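Helpers wanted for our open day, Thu 3 November

Kuipers is opening its Relham workshop for a day of hands-on robotics, and we'd love your help! We need 7 people to show visitors how to pick up everyday kitchen things with a hand-held gripper – lids, food containers and whatever else is on the shelf. Squeeze, lift, put it down, hand the gripper to the next kid in line. It's great fun.

We expect 100 visitors. No experience needed, but you should be 16 or older and happy to talk to strangers. Helpers get lunch and $50 for the shift.

To sign up, leave your name at the Relham front desk or use the form on the Zendosow page. Training is the evening before.
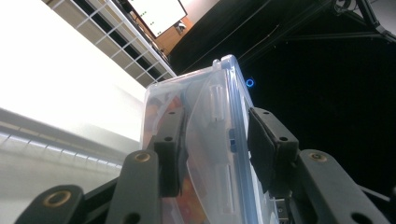
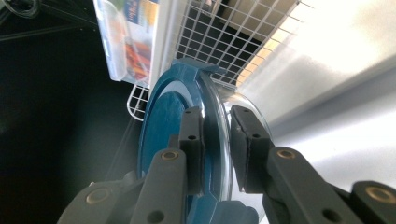

Gripper work at Kuipers: a clear container with a blue rim (first photo) and a round lid (second).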